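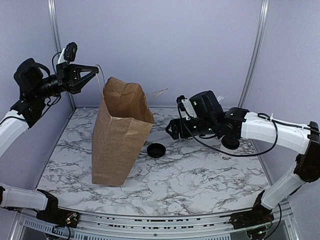 Lavville Household Machines Discussion Group
Minutes of the July meeting, held in the upstairs room at 2118 Arnby Street
Chair and minutes: Leonilde Calado

1. Welcome

Leonilde opened at 7:15 p.m. and thanked everyone for climbing the stairs in such sticky weather. A special welcome went to the two newcomers, who had read our notice at the library and brought a lemon loaf (much appreciated, and gone before item 3).

2. Minutes of the last meeting

Accepted with one correction. The talk on dishwashers was given by the member from Nurmi, and we are sorry for mixing up our guests.

3. Main discussion: can the machines do the chores yet?

Leonilde began by saying that she would like to keep to small chores this time, since our evening on whole-house helpers went on so long that we missed the bus. Her suggestion was the takeout lunch: getting a cup and a paper bag ready to hand over, or clearing them away afterward.

The member who runs the sandwich counter on Hukura Lane spoke at some length, and very enjoyably, about lids. A lid looks like nothing at all until you have trained a teenager to put one on. You have to feel it catch all the way around, and if you press too hard on one side the cup buckles and you start over. She would believe in a machine for her counter when it could do 100 lids in a lunch hour without her having to stand over it.

Paper bags were felt to be harder still. A bag is a different shape every time you touch it, the top crumples and folds in on itself, and a person finds the opening with their fingers while looking somewhere else entirely. One of the newcomers, who spent years in packaging, agreed warmly and added that two arms ought to be a real help, with one to hold the bag open and the other to fill it. The trouble comes in getting them to share such a small space without bumping.

A more hopeful view came from the back row. Slow is not the same as useless, it was said, and plenty of us would be glad of a machine that took all evening over the kitchen counter while we slept. Several members whose hands are stiff in the mornings said they would put up with a good deal of slowness for the sake of a lid they didn't have to pry off themselves.

Show of hands on "ready for the shop counter": 2 in favor, the rest against. We did not vote on the home, as the feeling was that it depends on the home.

4. Visit to Nurmi

The repair workshop has kindly offered to have us in the fall. Leonilde will write and ask about parking and whether there is an elevator.

5. Any other business

The kettle is slow and needs descaling. A blue umbrella was left behind last time and is hanging by the door.

Next meeting: same room, same time, laundry folding. Please bring one awkward item of clothing. Closed at 9:05 p.m.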